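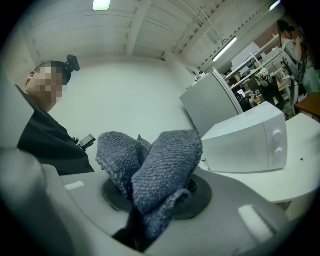
The Manole weaving mill in Brusetov makes towels, bathrobes and kitchen cloths, and it opens its doors to visitors in the summer, when the school groups do not come. I write a small newsletter for people who weave at home, and I wanted for a long time to see how terry is made on big looms. In the end I only had to send an e-mail. If you look at the blue-grey terry in the photo, you can see why home weavers find it difficult: the loops are dense, and the whole surface is fuzzy. On a hand loom I have never managed to get such loops over more than a small piece.

We met at the gate on 02/08/2021, a group of five. Our guide was Tamara Ilie, who has worked in the mill for most of her life, first in the dyeing room and later in quality control. She gave us ear plugs and asked us to tie back long hair and to leave scarves in the cloakroom. I had dressed too warmly. The building is old, with high windows to the north, and the air inside is kept damp on purpose, as dry cotton breaks more easily.

We began in the yarn store. The cotton arrives already spun, on large cones, and every delivery is tested before it goes further. Tamara pulled a length from one cone and let us untwist it with our fingers. Yarn for loops has a low twist, so it stays soft and drinks water well, but it is also weaker. Yarn for the ground of the cloth is twisted harder. I knew this from books, but to feel both in the hand, one after the other, is a different thing.

After this came warping. A terry loom needs two warps, one held tight and one loose, and each has its own beam. I had always imagined that the loops are picked up by some kind of hook or wire, the way I was taught in my evening class. In this mill the weft threads are first laid a small distance away from the finished cloth, and then they are pushed forward together. The tight warp stays where it is, and the loose one is pushed up into loops. Tamara showed it to us with two pieces of string and a comb, which I understood much better than the drawing on the wall.

The weaving hall has 43 looms. Not all were running on the day of our visit, but the noise was still so strong that Tamara stopped talking and used her hands. She pointed at things and we wrote our questions down for later. One loom was standing still with its side panel open, and a mechanic let us stand near it for a few minutes. I was surprised how much of the work is walking. The weavers go up and down between the rows and look for a broken thread, and when they find one they tie it with a knot so quick that I could not follow it, although I asked to see it again.

Dyeing we saw only through a glass door. The finishing room was more interesting for me. Some cloth gets its loops cut to make velour, and this was the one place where I disliked the result — it is shiny and nice to touch, but it dries the skin badly. Chukwuemeka Tijani, who was in our group and buys linen for a guesthouse, did not agree. His guests choose velour every time, he told me, and they complain later.

He asked good questions about washing. The mill tests a sample of each new article over 80 washes, and the edges usually go before the loops do. Tamara advised him to look at the hem and not at the weight when he compares towels. For those who want a number, the heaviest bath mat they make is 700 grams per square metre. She does not recommend it for homes without a good place to dry it.

The last stop was the shop, beside the canteen. Seconds are sold by weight from wooden boxes, and most of the faults are hard to find. I bought two hand towels with a pulled thread and a bag of selvedge ends, which are excellent for rag weaving. The shop takes cash only.

Some practical points. The tour is free but you must book, and closed shoes are required. Photographs are not allowed in the dyeing room. From the station it is a pleasant walk along the river, though the sign for the mill is easy to miss — turn left after the bridge. The next tours are in September, and Tamara has promised to show the sample books then, which were away at the binder when we came.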